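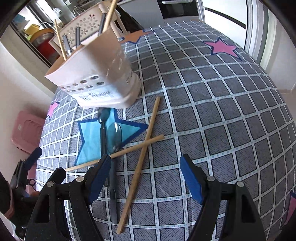

Week 2: Repeat in printed cloth. A repeat is the smallest part of a pattern which, when we put it again and again side by side, fills the whole cloth. In a simple check the repeat is easy to find. The checked tablecloth with the stars needs more patience, as the white lines come back very often, but the large light-blue star and the orange one belong to a bigger unit. Always measure the bigger unit.

Half-drop means that each column moves down by 50 percent of the repeat height. The Branstead sheets use it for flowers.

For next time: draw one repeat of 30 cm, in two colors only, and bring it on the Dernau paper. Please read also Storer, the chapter on borders.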